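**Ticket 2204: Hot water runs out early, Stornska boiler, Clurerdale building**

Status: closed
Opened: March 2021
Unit: Stornska wall-mounted boiler with separate tank, ground floor, behind the long room

Reported problem: hot water at the kitchen sink and both washrooms goes lukewarm after a few minutes. Cold water is normal. Heating is normal. No error code on the boiler display.
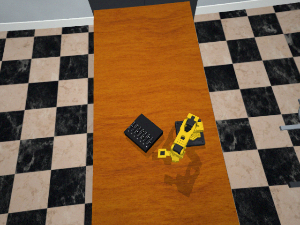
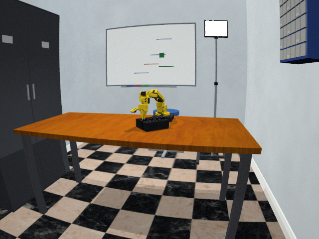 ## First checks

- Thermostat on the tank was set to 45. Manual calls for 60. Raised it and waited two hours. Hot water lasted a little longer but still ran out.
- Boiler pressure in the normal range.
- Timer was one hour behind. Corrected it. No change to the fault.
- Radiators in the long room heat evenly top to bottom. No air in them. Ruled out the loop.

## Second visit

Shut off the tank feed and drained a bucket from the bottom valve. The water came out brown with grit in it. Last flush in the service book is from October, but only the boiler was done that time. There is no entry for the tank.

Flushed until the water ran clear. This took 4 fills. Refilled, bled the kitchen tap, restarted.

Result: better at the kitchen sink. The upstairs washroom still went lukewarm.

## Mixing valve

The upstairs washroom has its own mixing valve in the closet, behind the Closetti shelf unit. The shelf unit has to be unscrewed from the wall before you can reach the valve. Two screws at the top, one at the bottom left.

With the valve set to full hot, the outlet pipe was still much cooler than the inlet pipe. The cartridge was stuck partway and would not turn past the middle mark. Cleaning it in vinegar did not free it.

Ordered a replacement cartridge from Nyberg. They sent the wrong size first (short stem). The right one is the long stem. The short one has gone back.

## Fix

1. Closed both shutoffs in the closet.
2. Pulled the old cartridge and wiped out the housing.
3. Fitted the long-stem cartridge with a new O-ring.
4. Opened cold first, then hot. No leaks at the joint.
5. Ran the upstairs tap for ten minutes. Stayed hot.

Shelf unit is back on the wall. The bottom left screw hole is worn, so that screw has a larger plug now.

## Still open

Tank flush needs its own line in the service book. Moved to a separate ticket.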